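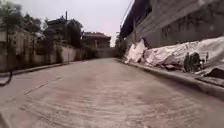 4. Setting up the Prasel lap timer in the car

Read all of section 4 before you drill anything. The Hillberg bracket in the box is sold as universal. It fits most single-seaters after some filing, and we'd treat any stronger claim with caution.

4.1 Mounting the receiver

1. Switch off the master and wait until the dash display goes dark.
2. Hold the receiver against the left side of the cockpit, aerial up, and check that your elbow clears it at full lock.
3. Mark the two holes. Measure again with the driver belted in.
4. Drill, deburr and bolt up finger-tight.
5. Plug in the grey lead, then tighten both bolts.

CAUTION: Do not use cable ties as the only fixing. Every season someone swears theirs held, and every season we get receivers back in pieces.

4.2 Pairing with the trackside beacon

1. Set the beacon on the pit wall at axle height.
2. Press and hold MODE until the display shows 400.
3. Enter the factory code, 3769, and press SET.
4. Roll the car past the beacon at walking pace. A lap number should appear.

Note: If the display shows 1565, another team's beacon is on your channel. The Plirkitz software is supposed to sort this out by itself. Change the channel by hand anyway.

4.3 Predicted lap time

The predictor compares your current lap with your best one and guesses the finish. It is a guess, whatever colour the numbers turn. On cold tyres or in traffic it's close to useless, and a driver who chases it through qualifying will usually overdrive the last sector. Leave it off until you have a clean reference lap — Esperanza Holloway, who wrote our test notes in July, kept it off all day.

To switch it on:

1. Open SETUP, then DISPLAY.
2. Scroll to PREDICT and choose ON.
3. Save before you cut the power, or the setting is lost.

CAUTION: Başaran steering wheels with the older connector can drop the display signal over kerbs. An adapter is available. Try it in practice before you trust it in a race.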